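How to check a conflict report before you pass it on

Quick one, writing this between shifts. Border clash, rocket video, casualty number, whatever just landed in your group chat. Takes 10 minutes. Do it before you hit share.

First, find the earliest version. Not the repost, not the screenshot. Sort by oldest, scroll. If the trail stops at an account that's 5 days old, stop there too.
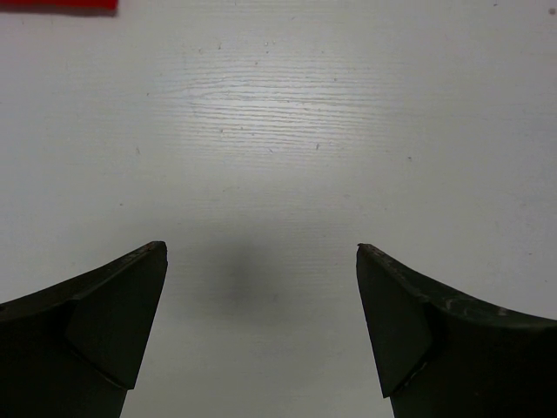 Reading the claim

Who is saying it? Army spokesman, local reporter, hospital, some guy. Write it down. "Officials say" isn't a source, which officials?

Numbers next. Early death tolls move a lot. Last September I passed along 381 wounded, and it was the total for the whole month, not that night. Walter Henao caught it, I didn't. So check what period the number covers and who counted.

Then the words. Cross out "brutal", "heroic", "so-called" and read it again. Whats left is the claim. Sometimes nothing much.

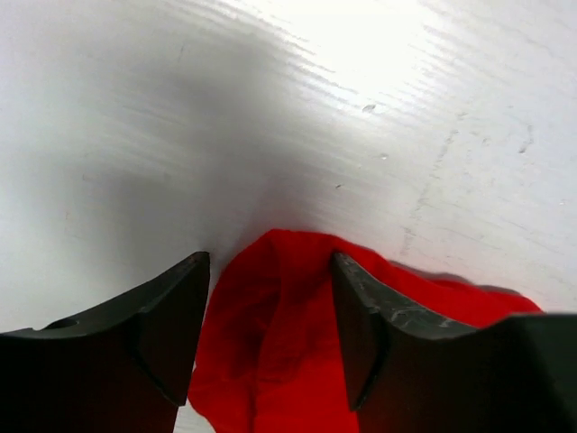
Now the location. Pull up a map and look for the road, the minaret, the shop sign, the hills behind. Clock too: if the post says 11 at night local time and the sky is bright, it's old footage or somewhere else. Do the time zone math on paper, I get it backwards every time.

Last, look for a second outlet with its own person there. Two sites quoting the same wire story is one source. Melina Makris keeps a list of local papers by region, make your own, add to it as you go.

Still not sure? Dont share it. Or share it and say plainly what you couldn't confirm. Got it wrong already? Post the correction in the same thread, same day.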